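Grid Layouts for Sorting Mail by Hand
Final report, Intro to Operations, section 2
Group: Costberg

1. What we wanted to find out

Small mailrooms still sort a lot by hand. Our campus one does, and so does the town office in Loraneck where one of us worked over the summer. Most of them use wall slots (pigeonholes). Some just use a big table. We wanted to know if a flat table marked into squares is any slower than slots, and if people make more mistakes on it.

Short version: slower at first, about the same after practice, fewer mistakes than we thought. Details below.

2. Background

Not much written on this that we could get for free. The older handbooks in the library talk about reach and eye movement for wall slots. Main points we used:
- keep the busy slots between waist and shoulder
- label under the slot, not over it
- don't go wider than one arm reach each side

For tables we found almost nothing. One chapter on laying out parts in a workshop, which says to put the most used stuff closest. We went with that.

3. Method

1,245 pieces of practice mail. Mostly old flyers and envelopes from the recycling, with printed labels stuck on. Names on the labels were departments, not people, so no privacy form needed (we checked).

15 sorters, all students. Each one did a slot run and a table run. Half started with slots, half with table, or as close to half as you get with an odd number. A run was 54 pieces. Stopwatch on a phone. One person timing, one person checking the piles after.

We reused mail between sorters and shuffled it each time. The shuffling was not great in the first few runs, see section 6.

Slots: an old wooden unit we got from the Du Plessis building, ground floor. Two slots had a broken bottom so we blocked them off with card.

Table: paper down, tape for the lines, department name written in the near corner of every square. Pencil first, then marker becuase nobody could read the pencil.

4. Results

First run on the table was slower than the slots for most sorters. The main trouble was the far row. People leaned over, knocked a pile, had to fix it, lost time. Taller sorters had less of a problem with this.

Those who asked for a second go on the table got a lot quicker. We didn't plan for second goes so the numbers are not in the main sheet, but they're in the appendix.

Mistakes: almost all of them were between squares next to each other. Same with slots, just up and down instead of sideways. Payroll and Parking got mixed up the most. Both start with Pa. Should have seen that coming.

Big envelopes went better on the table. In the slots they had to be bent or stuck out over the label, and then you can't read the label.

5. What sorters said

Asked three questions after. Most liked the table for seeing everything at once. Most disliked bending. A couple said the tape edges caught the thin flyers, which we noticed too. One wanted colors for each row, good idea, no time to try it.

6. Problems

- shuffling, see above. Early runs had clumps of the same department
- table height was fixed, too low for some
- only students, no one with real mailroom experience
- the Jundness spreadsheet template rounded our times to the whole second and we only noticed at the end, so small differences are lost
- room was booked over from 4 pm so the last runs were rushed

7. Next time

Fewer squares. Labels that don't start with the same letters. Tilt the table if posible. Test over a week instead of one afternoon, so practice is part of the design and not an accident.

Appendix A: times
Appendix B: label list
Appendix C: figure 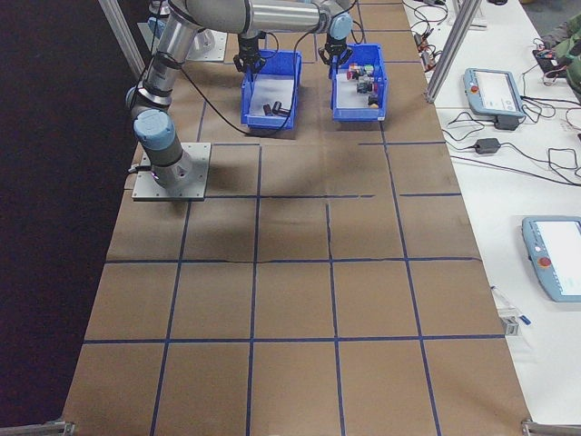

Fig. 1. Brown paper surface with a blue tape grid.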